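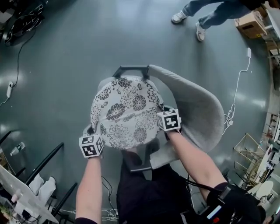 Jennylyn Galang wrote at 9:40 am: the kitchen printer is spitting out every lobster roll order twice again, and the second copy has no table number on it. Can somebody look before lunch?

Picked this up just after ten. I'd hoped we were done with the double tickets after March, but okay, round two! I went over to Clelloswood myself because I wanted to see it happen instead of guessing from the office.

First thing I tried was a plain order, one chowder, table 5. One ticket, all good. Then one lobster roll with fries, and out came two tickets, the first normal and the second with a blank where the table should be. Did it again with the crab roll and got one ticket. So it's only the lobster roll, and only when a side is attached (I tried it bare and it behaved).

Restarted the printer. No change. Restarted the Todivus tablet at the host stand, no change there either, except that it wanted an update and I lost twenty minutes to a progress bar.

11:15 – Called Samah Benmoussa at Todivus support. She asked for the menu item number, which is 223, and she could see two prep stations assigned to it, hot line and raw bar. The raw bar station was switched off when we stopped doing oysters, so its tickets get kicked over to the main printer and drop the table number on the way. That would explain the blank. It didn't explain why the bare roll was fine, and she said she'd have to ask somebody.

11:50 – Took the raw bar station off item 223 and saved. Test order with fries: one ticket. Test with slaw: two tickets. Argh.

Lunch started, so I asked Định Dương on the line to bin anything without a table number. He'd been doing that since last night anyway, but he did make 3 extra rolls before he caught on, and I've put those down as waste so the count matches.

2:30 pm – Samah called back. The sides have their own station setting, separate from the main dish, and slaw was still pointing at the raw bar. So were pickles and the corn. Fries had been okay once I fixed the roll because they follow whatever the main dish does. I changed all the sides to hot line and ran through every combination I could think of, and they all came out as single tickets with the table number on.

3:10 pm – Tuấn Bạch asked if this is the same thing that happened at Zikenstead. I don't think so. Theirs was takeout orders only and it went away with a new cable. I'll take a look at their side dishes next time I'm over there, though, they're running a copy of our menu.

Still open: the end-of-day report shows 63 lobster rolls for yesterday and Jennylyn says that's too high. I think the doubles may be getting counted as sales, but I haven't checked it against the card slips yet. Diễm Ninh has the slips and she's in after four.

Leaving this as pending until dinner service is over. Jennylyn, if you get even one blank ticket tonight, please don't toss it – stick it on the clip by the pass and write the time on it.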